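Grippers and Controllers for Table Pickup: Project Report

So for my semester project I wanted to answer what I thought was a pretty small question. If you keep the robot and the table the same and only swap out the software that drives the arm, how much does the success rate on simple pickup tasks change? I ended up with a bigger mess than I planned for, but I learned a lot, and I'm happy with most of the results.

I did everything in simulation. Our lab setup has a one-armed mobile robot model with a parallel gripper, and I compared two controllers on it. The first is Prastus, the one everybody in the class starts with. It plans a full path to the grasp pose and then just runs it, no peeking. The second is Wanel, which I spent most of March getting to compile. Wanel re-checks where the object is while the arm is moving and nudges the fingers as it goes. I also made a narrower set of fingertips for the gripper (I called that version Matos, after the street I live on), so there were two fingertip shapes and two controllers, and every combination got tested.

The task was always the same: pick something up off a table and drop it in a basket. I used 5 kinds of objects and ran 200 trials for each combination of controller and fingertips. Before every trial the objects got shuffled to new spots, and the robot got parked in a slightly different place too, because I didn't want to end up with a controller that was only good at one pose.

Picking the objects took longer than it should have! I started out with plain blocks and everything worked almost every time, which told me nothing. So I went for groceries, since they come in annoying shapes. A can on its side wants to roll, a milk carton is fine until you bump it and it tips, and a banana has a curve that makes the grasp planner very unsure of itself. Small round fruit is the worst of the bunch. 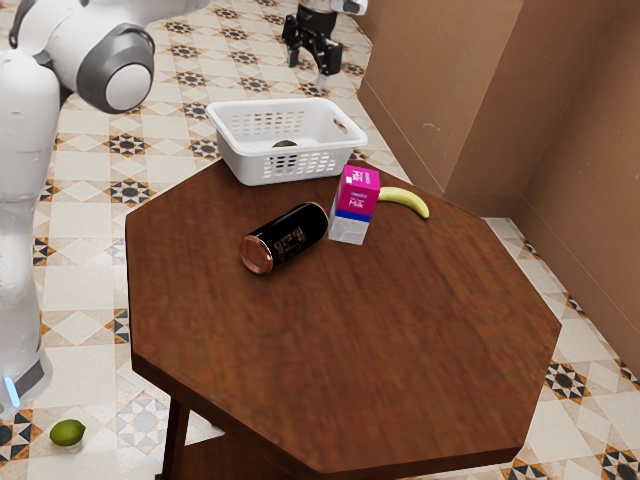

The first full batch was Prastus with the standard fingertips, and it got 81 out of 200. I was kind of crushed by that number. I went back through the logs expecting a bug and there wasn't one, or at least I couldn't find it. Most of the misses were the same story: one finger touches the object a hair before the other one, the object shifts, and the gripper closes on air. Prastus has no idea that happened. It carries nothing over to the basket, opens up very confidently, and reports that it's done.

Wanel with the same fingertips got 176. I did not expect a jump that big, and I reran the whole batch with a different random seed just to be sure I hadn't broken the scoring script. It held up. Watching the replays, you can see the wrist make these tiny corrections on the way down, and on the can especially it makes all the difference (it lines the fingers up across the can first and only then commits).

The Matos fingertips were a letdown. I thought narrower tips would help in tight clusters, when two objects end up nearly touching, and they did help there. But they gave up too much contact area on the round stuff, and limes would squirt out sideways and go off the table. Once something is on the floor the trial counts as a fail, since neither controller plans that low. I think wider tips with a soft pad would be the thing to try next, but contact with soft materials in our simulator is slow and I ran out of time.

One thing I'd do differently is the camera. I had one view mounted high and looking down over the robot's side, and for a lot of poses the arm ends up blocking part of the table right when you need to see it. Wanel lost its target for a few steps whenever that happened. Usually it recovered, but some of its misses came from exactly this. A second view from the opposite side would have been easy to add at the start and was a pain to add later, so I didn't.

Speed was the one place Prastus won. It plans once and goes, and every trial finished sooner than the matching Wanel one. If all you're moving is boxes, I'd still use it. For anything that rolls, I wouldn't.

All the runs were launched with Amora, the batch tool on the lab machines, and the config files are in the project folder along with the seeds. If you want to rerun the standard fingertip batches, set the object shuffle to "full" first. The default only swaps objects between fixed spots, and I lost a whole evening of runs to that before I noticed.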